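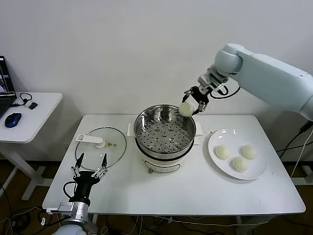

Figure 2. Gripper holding a steamed bun near the rim of a steamer pot.

3.2 Printed Tooling for Short Production Runs

The second part of the study looked at the cost of printed fixtures at the Plivholm plant, where door seals are fitted by hand. Before April, all fixtures were milled from aluminum by an outside shop. The plant then moved six of its fixture designs to nylon powder printing, using files prepared by Sabatier and the tooling group at Gremuvcombe.

Over the trial, 976 fixtures were printed and 557 were put into daily use. The rest were held as spares or set aside after inspection — most often for warping along the longer edge. Parts built upright warped less than parts built flat, but took longer to print and used more support powder.

Wear was checked at the end of each shift against the limits set out in Section 2. The Amard fixtures, which have a thin locating tab, wore fastest and were redrawn with a thicker base. The Marinho fixtures needed no change. Labor costs for cleaning and finishing were recorded separately and are discussed in Section 4.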